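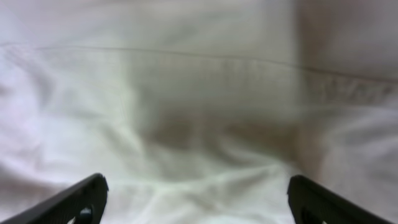
Care of White Cottons and Household Linen

Guidance for residents of Palley Court and Evano House

White cotton and linen will give many years of service if washed promptly, rinsed thoroughly and stored clean. The following notes have been prepared by the Wonari Housing Association for residents using the shared laundry rooms, and apply equally to those with a washing machine at home. They cover sheets, pillowcases, table linen, tea towels and plain white shirts. They do not cover wool, silk or anything marked for dry cleaning only.

Before washing

Read the care label first. Where the label has been removed or has faded, treat the item as a delicate one until its behaviour in the wash is known.

Wash whites separately. Pale blue, cream and grey items should be kept out of a white load, as should anything with a coloured trim which has not been washed before. Close zips and fasten buttons. Turn pillowcases inside out and brush the lint from the corners, where it collects and hardens.

Marks should be treated before the item goes into the machine. Heat will set many stains permanently, and an item which still shows a mark after washing should not be tumble dried or ironed.

Tea and coffee: rinse from the back of the cloth under cool running water, then work in a little liquid detergent and leave for half an hour.

Blood: soak in cold water with a spoonful of salt. Hot water must not be used at this stage.

Grease and candle wax: scrape off what will come away with a blunt knife. For wax, place the cloth between sheets of plain brown paper and pass a warm iron over it, changing the paper as it takes up the wax. Wash as usual afterwards.

Rust: a paste of lemon juice and salt, left on for an hour and rinsed well, will lift light marks. Older marks may need a proprietary remover. Test on a hem first.

Temperature and loading

Everyday sheets which are not heavily soiled may be washed at 40 degrees. Bedding used during illness, kitchen cloths and towels should be washed at 60 degrees, provided the label allows it. The 90 degree programme is available on the machines in both buildings but is seldom needed, and repeated use will shorten the life of elastic and stitching. It should be kept for plain white cotton in poor condition.

Do not overfill the drum. A hand should fit comfortably between the load and the top of the drum. Sheets packed too tightly will twist together, and the detergent will not rinse out -- a common cause of stiffness and of the yellow patches which appear in storage.

Measure detergent according to the packet and the hardness of the water. Water in the Ntuli Road area is hard, and residents there may find that a water softening tablet gives better results than additional powder. Fabric softener should not be used on towels or tea towels, as it reduces their ability to absorb water.

Greying and yellowing

Whites which have turned grey may be soaked overnight in warm water with an oxygen-based whitener, then washed on a full cycle with nothing else in the drum. Up to 3 treatments may be required. Chlorine bleach weakens cotton fibres and must not be used in the shared machines. It must never be mixed with any other cleaning product.

Drying and ironing

Shake each item firmly before hanging it. Peg sheets by the hem, folded over the line by a hand's width, and pull the side edges straight. Sunlight has a mild whitening effect and costs nothing.

Linen irons best while still slightly damp. If it has dried fully, sprinkle it with water, roll it up and leave it for a quarter of an hour. Embroidered pieces should be ironed face down on a folded towel.

Storage

Linen should be completely dry before it is put away. Do not store it in plastic bags, and line wooden shelves with acid-free paper or a clean old sheet. Items kept for occasional use should be taken out and refolded along different lines every 6 months, as fibres will weaken at a permanent crease. Starch should be washed out before long storage.

Laundry rooms

The rooms are open from 7 am until 9 pm. The machines are serviced on the first Monday of the month and will be unavailable until noon. Faults should be reported to the estate office on extension 1609 -- please quote the number on the front of the machine.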